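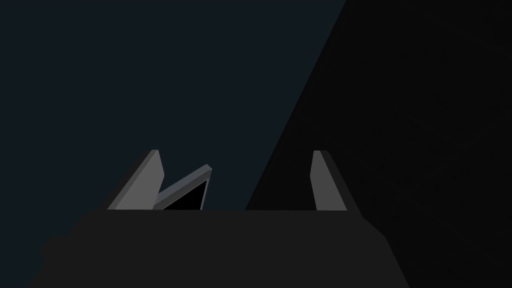
Gripper with both fingers raised, computer rendering.

Progress report: the Dultotier album
2018-05-14 | By the Dultotier band office, Numcombe
Print | E-mail

This report covers the second stage of the recording grant from the Balogh Fund. Of the 10 songs planned, seven are fully recorded. Two more need vocals. The last one, a waltz for accordion and cello, is still being arranged — we have thrown out two versions of the bridge.

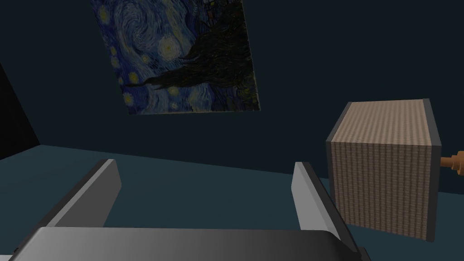

Gripper and "The Starry Night" on the wall.

Sessions moved from Numcombe to the old chapel at Gosholm after the heating failed in our rehearsal room. The move cost $871 in van hire and piano tuning, paid from the contingency line. No other budget line has changed.
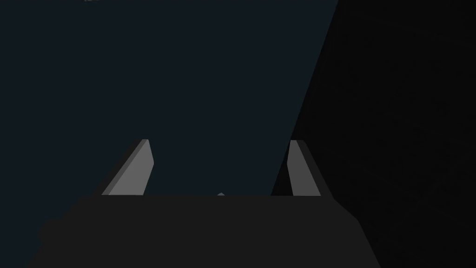
The chapel has a long echo, and the cello parts took several tries before they sat right with the accordion. We ended up with two microphones set wide apart and leaning in toward each other, much like the pair of light gray fingers in the picture. Drums were recorded with the curtains closed and rugs down. We will keep that setup for the remaining songs.

Advance orders stand at 430 copies against a first pressing of 2,000. Mixing begins once the vocals are in, and we expect to send masters to the plant in August. The lyric booklet is with the printer for a quote.

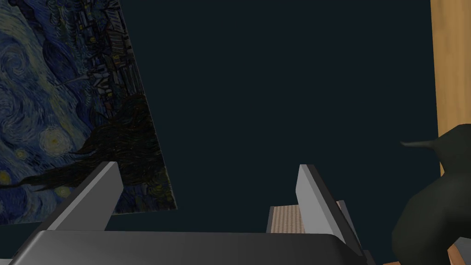
"The Starry Night," at a tilt.

We ask that the third payment be released on the agreed schedule. Receipts for the van and the tuning are attached.

Recent items
Stage one report: songwriting and demos
Gosholm chapel concert — set list
Advance orders: how to pay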